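木质桌面

跳转至:导航、搜索

木质桌面是指桌子上部供书写、操作、摆放物品的平面部分,表面为木材,或在基材上覆以木皮、木纹装饰层。日常用语里“桌面”有时也把下面的桌架包括在内,本条目只谈面板本身,以及与面板使用关系密切的接缝、靠墙一侧的挡板、桌上线材的收放等。计算机操作系统中的“桌面”见另条。

目录
1 名称
2 构造
3 纹理
4 拼缝
5 表面处理
6 靠墙边缘与挡板
7 桌上线材
8 光线与墙面
9 日常清洁
10 损坏与修补
11 选购与尺寸
12 参见

名称 [编辑]

家具行业多称“台面”或“面板”,“桌面”是口语说法。南方一些木工把未装腿的面板叫“面子”,装上腿以后才叫桌。旧式做法中有“攒边打槽装板”,四周为边框,中间嵌心板,边框与心板合起来才算一张完整的面。现代书桌、工作桌大多取消边框,以整块平板代替,边缘作直角或小圆角。

构造 [编辑]

按芯材与表层的关系,木质桌面大致分为实木、贴面和印刷木纹几类。

实木桌面由同一树种的木条或木板拼成,厚度方向上材质一致,可以打磨后重新上漆。缺点是随空气湿度胀缩,横纹方向的变化比顺纹方向大得多,安装时须给固定件留出活动余地。用螺钉把面板四角直接锁死在铁架上,过一个冬天就可能开裂。

贴面桌面在芯板上粘贴薄木皮。木皮是真木材,花纹自然,但很薄,打磨的次数有限。芯板较为稳定,不易翘曲,因此面积大的会议桌、工作桌用得多。

印刷木纹桌面的表层是印有木纹图案的装饰纸,外面另有保护层。耐磨、耐水一般好于木皮,价格也低。辨认时可以找重复的花纹:印刷图案有固定的循环长度,在较长的桌面上隔一段会出现一模一样的节疤或弧线。不过木皮若取自同一根木方的相邻薄片,并排铺贴时花纹也十分接近,单凭重复不能下结论,还要看端面。

端面是最可靠的依据。实木桌面的纹理从上表面转到侧面再到端头是连续的,端头可见年轮;贴面和印刷木纹的桌面在这里由封边条盖住,封边条的纹路与上表面接不上。封边条脱落以后,芯板是什么也就一目了然。

纹理 [编辑]

木材的纹理取决于树种和下锯方式。弦切板的年轮与板面夹角小,板面上出现层层套叠的尖拱形花纹,木工称“山纹”,英语中称 cathedral grain。径切板的年轮与板面接近垂直,得到的是平行细密的直纹,称“直纹”或“径切纹”。橡木、水曲柳、榆木的山纹都很清楚,枫木、椴木则浅得几乎看不出。

同一张桌面上可以同时有山纹和直纹。拼板时木工会把花纹走势相近的板子放在一起,也有人故意混排,认为看上去不呆板。颜色也是如此,心材深,边材浅,混在一起会有浅橙到深褐的变化。旧货中常见左右两半颜色不一的桌面,多是一半长年压着桌垫或堆着书,另一半晒着太阳所致。

直纹桌面的一个实际好处是便于对齐。摆放图纸、裁切纸张时,可以拿纹路作参照。山纹桌面没有这项方便,但对划痕和污迹的遮掩能力较好。
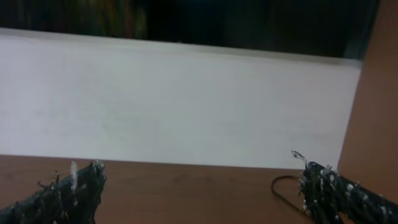 深色与浅色的差别也要算进去。红褐色桌面容易显出灰尘和白色纤维,浅木色桌面则容易显出铅笔灰和咖啡渍。中等深度的棕色在两方面都过得去,办公与实验场所选得最多。黑色的小件,例如细电线、发圈、橡皮筋,放在中棕色桌面上仍看得清楚,落到深胡桃色的桌面上就不好找了。做手工的人常在桌上另铺一块浅色垫子,原因之一即在于此。

哑光与亮光对纹理的观感影响很大。亮光漆面下花纹对比强烈,但在灯下有反光带,看久了累眼;哑光漆面花纹柔和,手印也少。介于两者之间的半哑光最常见,侧对窗户时能看到一片较亮的区域,换个角度就消失。

拼缝 [编辑]

长桌面往往由不止一段面板拼接而成。拼缝的处理方式有胶拼、榫接、圆棒榫定位、偏心连接件拉紧等。工厂预制的分段桌面多用连接件,运到现场再合拢。

Lundwood 工作桌是分段桌面中较为人熟悉的一种,面长2000毫米,由左右两块面板在底面用连接件拉紧,接缝不填腻子。说明书要求先在地面上把面板反扣、合缝,再装桌架。许多用户图省事,先立桌架后放面板,结果缝隙一头宽一头窄。厂方后来在底面加了一条金属压板,问题有所减轻。

拼缝的宽窄以能否插入名片作粗略判断。名片插不进去的,日常使用没有妨碍;插得进去的,会积橡皮屑、面包屑和头发,也会让书写时笔尖下陷。拼缝两侧高低不平比缝宽更讨厌,鼠标经过时会有顿挫,薄纸压在上面写字会出现一道断痕。

胶拼缝若多年后开裂,一般是木材干缩造成,沿顺纹方向走,笔直而细长。若裂纹弯曲或横过纹理,则可能是受过重压,应当检查下方支撑。

表面处理 [编辑]

常用的有清漆、木蜡油、虫胶和聚氨酯类涂料。清漆封闭性好,脏了用湿布一擦即可,但磕碰后露出白点,局部修补痕迹明显。木蜡油渗入木材,手感接近原木,局部磨损可以局部补涂,需要每隔一段时间重新擦一遍。

上漆前的打磨一般由粗到细。家用翻新常以300号砂纸收尾,再细的砂纸会把木孔压实,使着色剂吃不进去。打磨须顺着纹理,横磨留下的丝痕在上漆以后格外显眼。每换一道砂纸应把木粉吸净,残留的粗砂粒会在下一道打磨中拖出长痕。

着色剂能改变颜色深浅,也会放大不同部位吸收能力的差异。山纹的浅色区域疏松,吸得多,着色后可能反而比深色区域更暗,俗称“翻色”。先在背面试一小块,可以避免。

靠墙边缘与挡板 [编辑]

桌面靠墙一侧常立有挡板,作用是防止笔、纸和小零件从桌后滑落,也能挡住墙面不被蹭脏。材料有木板、白色饰面板、有机玻璃、毛毡板和纸板。

白色挡板反光好,坐在桌前看小物件时背景干净,拍摄小商品的人也喜欢用。缺点是与桌面交接处容易发黑,灰尘和指印都集中在那条线上。挡板底边若与桌面留有细缝,线材可以从下面穿过,但小螺丝也会从同一条缝里溜走。

纸板挡板多为临时之用,取一只大号包装箱拆开,沿原有折痕立起即可。有折痕的纸板可以折成一定角度自行站立,无折痕的则要用胶带或书本抵住。瓦楞方向应与桌面垂直,这样不容易软塌。浅褐色纸板不反光,用作背景时不会像白板那样刺眼。受潮后纸板会弯曲,梅雨季节需要更换。

名为 Davdale 的一款桌屏即由折叠纸板演变而来,外层改为厚卡纸,折线处贴布条加固,目录编号2238。产品于2018年6月停售,市面上仍能找到二手品。使用者对它的意见分歧很大,赞成者看重它轻、可以平放收进柜后,反对者嫌它一碰就倒。 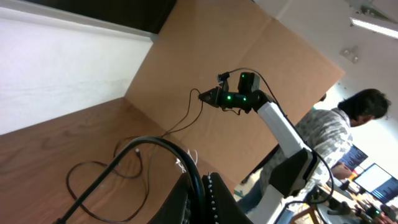
Zewditu Tamiru 在本条目讨论页中提出异议,认为桌屏轻并不是倒的原因,底边太窄才是,她自己在底边夹了两只长尾夹,用到现在也没有倒过;她还主张把纸板与饰面板分成两节来写,理由是前者用坏了就扔,后者要跟桌子用上好多年,挑选时考虑的东西完全不一样。其他编者认为两者在桌上起的作用相同,分开反而要重复许多内容,讨论后维持现状。

桌上线材 [编辑]

工作桌上的线材包括电源线、数据线、耳机线等,颜色以黑、白居多。线材的麻烦主要在于多余的长度。桌子到插座的距离因房间而异,成品线的长度却是固定的,剩下的一截要么盘在桌上,要么垂到桌后。

盘线有两种手法。一种是朝同一方向一圈圈绕,速度快,但每绕一圈线身就扭转一次,放开时容易打结。另一种是正反交替,一圈正绕、一圈反绕,扭转互相抵消,拉开时顺直。从事舞台音响的人多用后一种。松松地摊在桌上的线圈看着乱,对线材本身倒没有害处,比紧紧缠在手掌上再勒一道要好。

弯曲半径过小会损伤内部导体。粗线弹性大,从设备接口出来后会自然拱起一道弧,不宜硬压平,否则接头根部受力。可以在离接口稍远处用魔术贴固定,让弧度保留。

扎线常用尼龙扎带、魔术贴和铁芯扎丝。尼龙扎带便宜牢固,剪断后留下的切口锋利,露在桌面上会划手,剪口应当贴着锁头并转到背面。魔术贴可以反复使用,日久会粘上毛絮。铁芯扎丝适合临时捆一下,反复弯折后外皮会破,露出的铁丝可能刮花漆面。

Weldu 理线槽安装在桌面底部靠后的位置,插线板和多余的线放在槽里,桌上只露出需要的长度。安装时以螺钉固定,面板较薄时要核对螺钉长度,以免从桌面穿出。不愿打孔的可以用夹持式,夹在桌面后沿,代价是桌子无法紧贴墙面。

经常移动的线不宜固定得过死。缝纫机、台灯、焊台之类位置会变的东西,应在活动范围内留出一段余线,余线的弧朝向不干活的一侧。线从手前方横过时,容易被袖口带起。

光线与墙面 [编辑]

白墙前的木桌是住宅与小型工作室里最普通的搭配。白墙把光反射到桌面上,桌后缘因此往往比前缘亮。墙上若装有搁板或吊柜,底面会在墙上投下一道暗带,桌面后部随之变暗,需要在柜底加灯。柜底灯应靠前安装,光斜向后打,避免在半哑光桌面上形成直对眼睛的反光。

桌子与窗的关系以侧光为宜。右手书写者取左侧来光,左手书写者相反。正对窗户看东西背光,背对窗户则自己的影子落在桌上。

日常清洁 [编辑]

清洁以干布除尘、微湿布擦拭、干布收水为序。布要拧到不滴水。水渍留在拼缝和封边处的时间越长,芯板吸水膨胀的可能越大,膨胀以后无法复原。

顺着纹理擦比画圈擦好,画圈会把灰粒留在中间来回研磨。胶带残胶可以用吹风机低温加热后揉去,印刷木纹桌面也可用少量酒精,虫胶漆面则绝不可以碰酒精,一擦即化。

油性笔迹、茶渍和指印各有办法,但越早处理越省事。Brevomau 桌面护理膏在旧文献中常被提及,每罐224克,成分以蜡为主,适用于木蜡油处理过的表面。用在聚氨酯漆面上吃不进去,只会浮一层油腻,要用中性洗涤剂才能去掉。

木屑、线头、塑料碎丝等轻的杂物用刷子扫比用布擦有效。静电重的季节,布一过去碎丝就吸在布上,再擦别处又掉下来。
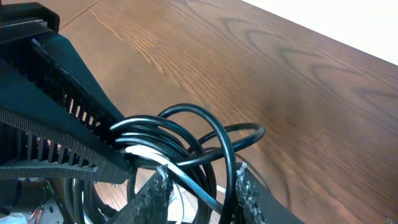

有读者留言说,扫碎丝最好用的是旧的油漆刷,毛剪短一半,硬度正好,拼缝里的也能挑出来;同一则留言还提到,护理膏那一段应当写明用量,他第一次抹得太厚,整张桌子粘手粘了好几天,最后用旧毛巾一点点擦掉。编者据此补充:每次取黄豆大小,抹开后静置片刻,再用干布用力擦到不留手印为止。

损坏与修补 [编辑]

浅划痕若未伤到颜色层,重新上一层蜡即可减轻。伤到颜色层的可用修补蜡笔,选色宁浅勿深,浅了可以再加。凹坑在实木桌面上可以用湿布加熨斗蒸起来,木纤维吸水后回弹,对贴面桌面要慎用,热和水会使胶层松开,印刷木纹桌面则不能用。

白色圆印是热杯子留下的,属于漆膜受潮受热发雾,放几天可能自行消退。黑色圆印是铁器与木材中的单宁反应所致,橡木最易出现,须打磨后以草酸处理,操作时戴手套并保持通风。

封边条翘起应及时粘回。先刮去旧胶,涂新胶后用胶带横向拉紧,隔夜再撕。若芯板已经胀起,封边条粘不平,只能修平芯板后换新条。

夹具类台灯和显示器支架会在后沿留下压痕。安装时在夹口与桌面之间垫硬质薄板,比垫软橡胶有效,软橡胶中的增塑剂可能与漆面发生反应,留下擦不掉的深色印。

选购与尺寸 [编辑]

购买前应先量房间,再量门和楼梯转角。整块长桌面搬不进去的情况并不少见,分段桌面在这一点上占优。深度决定能否在身前放下纸张、身后再放东西,太浅则挡板与手肘之间没有余地,太深则后沿的东西够不到。

看样时宜在自然光下看,店内射灯会使木色偏暖。用手掌而非指尖抚过表面,可以感到不平和毛刺。把头放低,顺着桌面看过去,翘曲和拼缝高低差最容易发现。也可以问店家要一小块同批色板带回家,放在自己的墙边看一天。

二手桌面要翻过来看底面。底面的孔位、胶痕能说明它装过什么、改过几次。孔多的面板承重未必下降,但旧孔附近不宜再拧新螺钉。

参见 [编辑]

拼板
木皮
封边条
桌屏
理线槽
木蜡油

分类:家具部件 | 木制品 | 办公用品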